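Subject: Re: [desk-tidy] White organizer with slanted dividers
From: Brittany Petrenko
Date: 2024-06-12

Hello all,

I attach one picture. 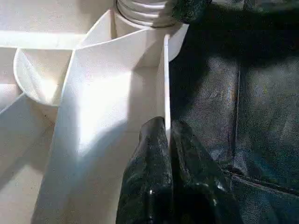

The white tray, with the round cup part at the upper left.

Teresa Ó Dubhghaill wrote:
> I am thinking to buy the same kind of tray as Brittany has.
> Does the slope make problems for small things? In my old one
> (a flat Brarari, bought in April) all the paper clips go to one
> corner. And is it easy to clean? Conall told me that white
> plastic is a mistake.
>
> Teresa

Teresa, thank you for your questions. I will try to answer in order.

The slope is good for pens and for scissors, because you see the end of each one and can take it fast. For paper clips it is less good. They slide down to the lowest place, the same as in your Brarari. I put mine in the cup part, which has a rounded lip, and there I can pull them out with one finger. Erasers also go there.

The thin divider wall that stands up straight is for me the most useful. I keep rulers on one side of it and the glue on the other side — before, they were always mixed.

About the cleaning, Conall is a little bit right. White plastic shows each small speck, mostly on the slanted parts, where the light falls. I wipe it with a damp cloth on Fridays and use a cotton swab for the corners. Pencil dust goes away easily. Ink I could not remove completely, so please close your markers.

I do not know the Wandavano tray that Daithí mentioned last week. If somebody has it, please write how deep it is. Mine is too shallow for the big stapler, and this one lies now in the drawer.

With kind regards,
Brittany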